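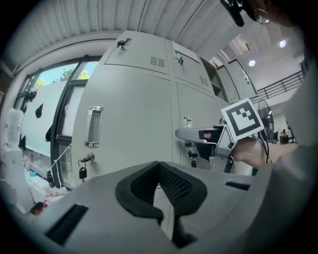 八月，晚上十点四十

规范第2版今天终于定下来了！我从早上开始就兴奋，到现在还坐在桌前，茶凉了两回，趁记得清楚赶紧写几笔。

先说早上。我到得早，把打印出来的那叠纸又从头翻了一遍，用红笔圈掉一个重复的条款（第七条和第十九条讲的是同一件事，我们居然读了这么多遍都没看出来）。第1版是我来Stekwood之前就有的，写得很客气，通篇“尽量”“适当”“注意”，读完了还是不知道手该放哪儿。比如“采集前请适当检查标记”，什么叫适当？看一眼算不算？这回改成了：标记四边的黑框要完整，表面没有划痕和胶印，用手指轻推四角不翘，有一样不满足就换新的，换完重新标定。读起来硬邦邦的，可是大家上手以后都说舒服，照着做就行，不用猜。

我特别喜欢标记这一节。顶上那块黑白方块看着简单，位姿全靠它，歪一点点，后面的轨迹就跟着歪，而且歪得很整齐，很像是真的，这才要命。上个月我们有一批数据就是这么废的，整整83条，回放的时候每一条都漂漂亮亮，叠到一起才看出全往一个方向偏。我那天难受得午饭都没吃好。今天这条写进去了，心里一下子松快许多。

接着是指垫。软泡棉的东西，用着用着会塌，塌到什么程度该换，以前全凭手感，老手说“还行”，新手哪敢说不行。讨论了好久，最后定的是按次数登记，每副满1000次抓取就换，不管看起来多新，中间发现开裂或者网面起毛，提前换。有人嫌浪费，我也犹豫过，后来翻了翻记录，同一副垫子用到后半段，滑脱明显变多，那就没什么好争的了。换下来的不要扔，贴上编号放进盒子，将来想查哪一批数据用的是哪一副，还找得着。

线缆那条吵得最热闹，哈哈。一派要用扎带固定在前臂上，一派觉得扎死了手腕转不开。我两种都试了，扎紧以后转腕确实别扭，动作会变得很小气，本来想自然地翻一下手，到一半就自己停住了。最后写的是：线从手后方走，留一个松弧，弧的最低处不得碰到桌面和被抓的物体；开始之前把手臂伸到最远、再收到胸前，各做一遍，线不绷不缠才可以按开始。我觉得写得真好（不是我写的，我只加了“再收到胸前”那几个字，但这几个字我很得意）。

下午拿着新规范实地走流程，一人念，一人做，另一人专门挑刺。轮到我做的时候，我把每一步都大声报出来，“标记完好！”“指垫登记！”“扳机回位！”，像小时候做广播操一样，报到后面自己都笑场了。可是报出来真的有用，我报到“扳机回位”时手指明明还搭着，嘴上一说，手就松开了。大家当场同意把口头确认留下来，两人一组，报的人和听的人都要签。

开柜关柜这类任务，新规范里单独成了一节，我一直盼着。抓杯子抓瓶子，放错了重来就好，柜门是另一回事，门有铰链，有锁，有人家挂在锁上的钥匙，硬拉会伤夹爪，也会伤门。现在的规矩是：

一、开始前先问清楚哪扇门可以动，没问到的一律不碰。
二、插着的钥匙由人手处理，夹爪不去拧，除非任务卡上写明就是练这个。
三、拉之前先轻带一下，感到阻力马上松开，记为中止，中止的数据照样保存，不许删。
四、做完把门和钥匙恢复到开始前的样子，对照开始前的记录检查。

第三条我举双手赞成。以前中止的全被顺手删掉了，好像失败很丢脸似的，结果机器学到的世界里门永远一拉就开。Jimar那边整理的时候也抱怨过，说想找点“拉不开”的样本，翻遍了都没有。现在有了单独的标签，我今天一下午就贡献了好几条中止，心安理得！

还有隐私那一节，我个人觉得是整份文件里最该早些写的。头上身上都带着设备，走到哪儿拍到哪儿，屋里有别人坐着办公，墙上柜上贴着字，窗外也可能有人经过。新写法是采集前在门口挂牌，在场的人当面说一声，不愿意入镜的我们换角度或者换时间，不许劝第二遍；入库之前，脸和能读出来的文字都要过一遍遮挡。“不许劝第二遍”这句是我坚持要留的。被人问两遍“真的不行吗”，谁都会勉强点头，那种点头我不想要。

反光也提了一句。大窗边上做的时候，上午和傍晚光线差得多，标记白的地方一过曝，边就糊了。暂时只写“开始前看预览，标记内部的白块边界要清楚”，没有写具体数值，等Listow那边的光照测试出来再补。我手痒想先填一个数进去，忍住了，没测过的数写进规范里，以后谁都不敢改。

晚饭后把新规范和旧数据对了一遍，拿Opoku那个小脚本跑的，库里537条，按新标准能直接过的比我预想的多！不过的多半是缺登记，动作本身挺好，补不了的就标上“旧规”，和新的分开放，不混用。本来以为要跑一整夜，结果洗个澡回来就好了。

有一处我还没想明白，先记着：左右手各拿一个的时候，谁先报确认？今天我们做得乱，左手报完右手报，报到一半左手又动了。我想的办法是两手都停在起始位，一起报，一起按。明天先试这个，不行再说。还有，指垫登记表的格子太窄，写字写不进去，要改宽一点，日期那栏可以缩。

另外要带的东西：备用标记一叠，细头记号笔（黑的那支快没水了），挂牌用的绳子，上次那根太短，牌子老是斜着。

打印机里还剩半盒纸，够印给大家每人一份。我想把自己那份塑封起来，哪怕过两个月又要出新版，也先塑封了再说。去睡了，明早第一个到，先把挂牌挂上。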